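Forum: Deformables and Grasping
Thread: Pinch labels on layered cloth – which fold point counts?

brotora_k
We are training a grasp-point predictor on hand-held gripper recordings, following the Tiseo protocol. The set has 703 episodes. Each contact gets one label, placed where the fingertips close. On single sheets the predictor's median error is 3 mm. On layered cloth it is 22 mm, and I suspect the labels. Typical layered contact, lavender over a printed cloth:

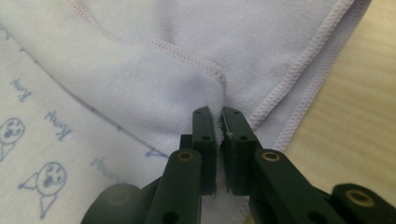

Reply 1 – lalta
What is your label in that case, the fingertip midpoint or the ridge line above it? The crease in the lavender layer runs down to the pinch, so a network could reasonably learn either. Your error may be distance along the crease. Split it into two components before blaming the labels.

Reply 2 – mcintyre_lab
I disagree with lalta. The midpoint is well defined whatever the cloth does. The real fault is that one point says nothing about how many layers are held. We relabelled 163 contacts with a layer field and the McIntyre baseline improved without any change to the points.

Reply 3 – brotora_k
Components as requested: most of the error is along the crease. Across it, layered and single are much the same. For comparison, a contact on the printed cloth:

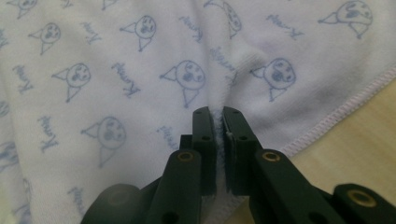
Fig. 2. Pinch on the white printed cloth, fold held upright between the fingertips.

Reply 4 – lalta
Then the crease explains it. I would also check the print. A repeating pattern gives the network many similar patches, and it may do well on this cloth for the wrong reason – try it on a plain white one.

Reply 5 – mcintyre_lab
Error along the crease is also what you would see if the layer count were ambiguous, so I don't accept that it settles anything. Add the field, retrain with the same seed and post both curves.

Reply 6 – brotora_k
Will run both. The plain cloth test goes first as it needs no relabelling. Results in August.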